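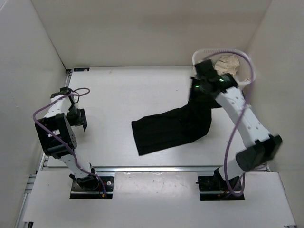
AROUND THE HOUSE

I've been trying to wash my black clothes less, and I'm a bit smug about how it's going. My neighbour Halina Duda put me on to it after I moaned over the fence about a favourite T-shirt that had gone the colour of old bitumen (two summers on the line in Parklow will do that!). She turns hers inside out, runs everything cold and dries it in the shade. I'd been doing none of those things. I'd also been using twice the powder it says on the box, which my mum always did, so there you go.

The first month I mostly forgot. Then I stuck a note on the laundry door and it started to sink in — cold, inside out, short cycle, out of the sun. Jeans go four or five wears now unless I've been in the garden.

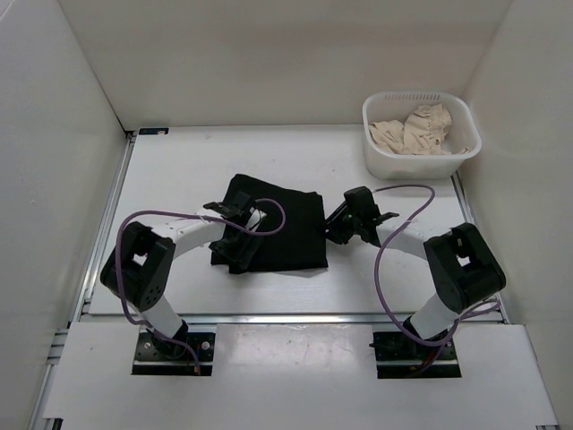 The other thing is folding straight off the line, while you're still standing there. I used to dump the lot on the spare bed and iron it three days later, grumbling. Now I give each shirt a good shake, smooth it with my hands and fold it on the outdoor table, and the iron hasn't been out since August.

Marcela Jelínek wrote in to ask about vinegar in the rinse. I've tried it on towels and liked it, but I haven't been game to put it near my good blacks yet. If you have, drop me a line before the next issue and I'll pass it on.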